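Pretgate household loan store adds rice cookers and pedal bins

January 16, 2022

The Pretgate household loan store has widened its range of everyday items, with rice cookers and pedal-operated containers now offered alongside the kettles, bedding and folding chairs already held at its premises in Prultow.

The store is run by the Sodel Housing Association and is open to all tenants of the association's properties in Prultow. It lends household goods for periods of up to six months, free of charge, and was set up in October to help people moving into unfurnished homes. The association states that 200 households have registered so far and that 500 items are held in stock.

Requests for cooking equipment have been higher than expected. Many of the flats in the Honkanen building are let without a cooker in place on the first day of the tenancy, and new tenants had asked for a small appliance that could be used on a worktop or table. Rice cookers were chosen after a short survey of registered households, in which they were named more often than any other item not already held.

Containers with a foot pedal were added following requests from older tenants and from parents of young children, who wished to be able to dispose of kitchen waste with both hands full.

Each item is checked before it is placed on the lending list. The check covers the lid, the handles and any moving part, such as a release button or a pedal. Electrical goods are also tested by a qualified person and labelled with the date of the test. Items that do not pass are withdrawn and are not repaired on the premises.

Tenants may borrow up to seven items at one time. Reservations can be made at the front desk or by telephone, and goods should be collected within six working days. Borrowers are asked to return items clean and with all their parts. No deposit is required, although the association may charge for goods that are not returned.

A printed list of the items available can be obtained from the Sodel office in Prultow.

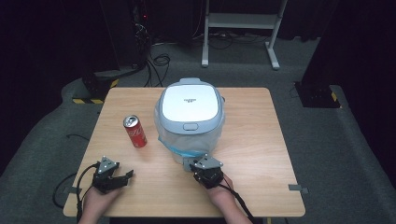
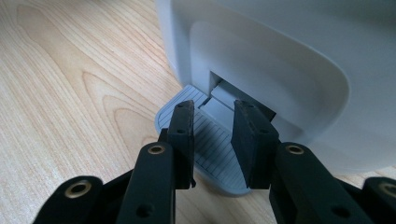
A rice cooker with a pale blue rim (first picture) and the grey foot pedal of a large plastic container (second picture).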